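공유주방 그라로라(Grarora) 채소 손질대 안전 점검표와 의견
3월 점검분

점검 구역: 양파·뿌리채소 손질대, 칼 보관함, 손질대 뒤쪽 전원
점검: Raelene Ormsby
확인: Mudassar Rana
표기: 적합 / 보완 / 해당 없음

이번 달은 양파 철이라도 온 듯 손질대가 바빴고, 그 덕에 점검할 거리도 의견도 푸짐합니다! 항목마다 의견을 길게 달았으니 급하신 분은 판정만 보고 넘어가셔도 됩니다. 그래도 3번의 손 위치와 6번의 전원은 꼭 읽어 주세요.

1. 도마

1-1 도마가 흔들리지 않는다: 적합
네 귀퉁이를 번갈아 눌러 봤는데 덜컹거림이 없었습니다. 도마가 이렇게 착 붙어 있으면 칼질하는 기분부터 다르지요. 젖은 행주를 한 번 접어 밑에 까는 방법을 다들 잘 지켜 주고 계십니다.

1-2 표면에 깊은 칼자국이나 갈라짐이 없다: 보완
안쪽 선반에 세워 둔 예비 도마 한 장이 이음매를 따라 벌어지기 시작했습니다. 손톱 끝이 걸릴 정도입니다. 빵 전용으로도 돌리지 말고 빼 주세요. 교체품은 Plemer에 주문해 두었고 금요일에 들어옵니다.

1-3 채소용과 육류용이 구분되어 있다: 적합
손잡이 구멍에 묶은 색끈이 아직 선명합니다. 끈이 풀린 도마를 보시면 짐작으로 묶지 마시고 저에게 가져다주세요.

2. 칼

2-1 날이 서 있다: 적합
무딘 칼은 양파 껍질에서 미끄러집니다. 매끈한 겉껍질 위에서 날이 옆으로 도망가는 느낌, 한 번이라도 겪어 보신 분은 아실 겁니다. 지난번에 Grinach 숫돌 2,000번으로 마무리한 칼들은 양파 겉면에 얹자마자 사각 하고 들어갔습니다. 정말 반가운 소리였어요!

2-2 손잡이와 날 사이에 유격이 없다: 적합
전부 쥐고 가볍게 비틀어 확인했습니다. 금속 손잡이 칼은 기름이 묻으면 꽤 미끄러우니 쓰기 전에 손잡이까지 닦아 주세요.

2-3 쓰지 않는 칼은 보관함에 있다: 보완
오전 점검 때 설거지통 거품 속에서 과도 한 자루가 나왔습니다. 칼은 담가 두지 않습니다. 쓴 사람이 바로 씻어서 바로 꽂는 것까지가 칼질입니다.

3. 손 위치와 옆 사람

3-1 도마를 잡는 손이 날의 진행 방향에서 벗어나 있다: 적합
가장 오래 지켜본 항목입니다. 반으로 자른 양파는 잘린 면을 아래로 두고, 칼을 쥐지 않은 손은 손끝을 안으로 말아 넣습니다. 도마만 붙잡아 줄 때는 가장자리를 잡되 손가락이 윗면으로 올라오는 길이를 되도록 짧게 하세요. 날이 내려가는 동안에는 도마를 돌리거나 당기지 않습니다.

3-2 자르는 중에 조각을 치우지 않는다: 보완
칼 옆에 남은 얇은 조각을 냉큼 집어내고 싶은 마음, 저도 잘 압니다. 그래도 날이 도마에서 완전히 떨어진 다음에 치웁니다. 말로 "멈춤" 하고 나서 손을 넣는 습관을 들이면 금방 몸에 붙습니다.

3-3 소매가 손목 위로 정리되어 있다: 보완
긴소매를 입고 오신 날은 고무줄 토시를 쓰세요. 토시는 입구 왼쪽 두 번째 서랍에 있습니다. 새로 빨아서 아주 뽀송뽀송합니다!

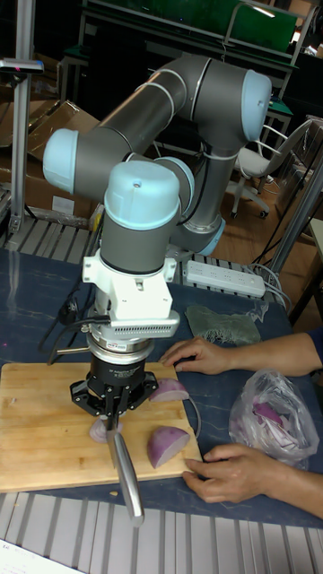
도마 잡는 손 이야기는 제가 좀 보태고 싶네요. 저는 양파를 반으로 가른 뒤가 더 조심스럽습니다. 통양파는 굴러갈까 봐 다들 긴장하는데, 반쪽은 얌전해 보이니까 손이 자꾸 가까이 가더라고요. 작은 쐐기 모양으로 남은 끝부분은 억지로 더 썰지 말고 육수용으로 모으면 어떨까요? 손가락 가까이에서 칼을 쓸 일이 줄고 국물도 맛있어집니다. 그리고 자주색 양파는 육수 색이 탁해지니 따로 모아 주시면 고맙겠습니다. (Mudassar Rana)

육수용으로 모으자는 의견, 대찬성입니다! 바로 다음 점검부터 4번에 넣겠습니다. 자주색 양파 끝부분은 피클 만드는 분들이 반길 테니 그쪽으로 돌리지요.

4. 썬 재료 담기

4-1 썬 양파를 담을 그릇이나 봉지가 미리 준비되어 있다: 적합
투명한 봉지를 쓰면 얼마나 찼는지 바로 보여서 좋습니다. 봉지 입구를 바깥으로 한 번 접어 두면 담을 때 흘리는 양이 확 줄어요. 칼날로 쓸어 담지 말고 스크레이퍼를 쓰세요. 날도 오래가고 손도 편합니다.

4-2 봉지가 도마 위에 올라와 있지 않다: 적합
비닐 끝이 칼 밑으로 말려 들어가면 잘린 비닐 조각이 음식에 섞입니다. 봉지는 도마 옆, 팔꿈치에 걸리지 않는 자리에 둡니다.

4-3 봉지에 내용물과 담은 시각을 적었다: 보완
냉장고 아래 칸에서 이름 없는 봉지가 나왔습니다. 썬 양파 냄새는 옆 칸 버터까지 갑니다. 유성펜을 냉장고 문에 매달아 두었으니 꼭 적어 주세요.

5. 행주와 바닥

5-1 행주에 올 풀림이 없다: 보완
가장자리 실이 풀린 행주는 도마 옆에 두지 않습니다. 풀린 올은 칼에도 걸리고 음식에도 들어갑니다. 아직 튼튼한 것은 가위로 실을 정리해 바닥 닦는 용도로 내리고, 얇아진 것은 버립니다. 새 행주는 Paewai 상자에 들어 있어요. 도톰하고 물도 잘 먹어서 써 보시면 반하실 겁니다.

5-2 바닥에 껍질과 물기가 없다: 적합
양파 껍질은 마른 것도 미끄럽습니다. 떨어지면 그때그때 주워 주세요.

6. 전원

6-1 멀티탭이 물 쓰는 자리에서 떨어져 있다: 적합
손질대 뒤쪽 멀티탭은 지금처럼 도마에서 먼 쪽에 둡니다. 젖은 손으로는 플러그를 만지지 않습니다.

6-2 멀티탭 한 개의 사용량 합계가 2,000W를 넘지 않는다: 적합
믹서와 저울 정도는 괜찮습니다. 전기주전자와 전기그릴을 같이 꽂는 일은 없도록 해 주세요. 그릴은 벽 콘센트에 단독으로 꽂습니다.

6-3 전선이 칼 쓰는 자리를 지나지 않는다: 보완
손질대를 가로지르는 선은 뒤로 넘겨 집게로 고정합니다. 집게를 더 사 두겠습니다. 선에 칼자국이 보이면 아무리 얕아도 바로 뽑고 알려 주세요.

7. 구급함

7-1 밴드, 거즈, 손가락 골무가 채워져 있다: 보완
파란색 방수 밴드가 9장 남았습니다. 다음 주문에 2통을 추가합니다. 밴드를 쓰신 분은 아무리 작은 상처라도 공책에 한 줄 남겨 주세요. 혼내려는 공책이 아니니 편하게 적으시면 됩니다!

7-2 구급함 앞이 막혀 있지 않다: 적합
감자 자루가 슬금슬금 다가오고 있기는 합니다. 자루는 선반 오른쪽으로 붙여 주세요.

보완 항목 처리
예비 도마 교체: Raelene Ormsby, 금요일
전선 집게와 밴드 구입: Mudassar Rana
행주 분류: 그날 마지막으로 손질대를 쓰는 분
냉장고 봉지 표시: 모두

덧붙일 의견은 손질대 옆 공책에 적어 주세요. 양파 덜 매운 칼질 요령도 대환영입니다!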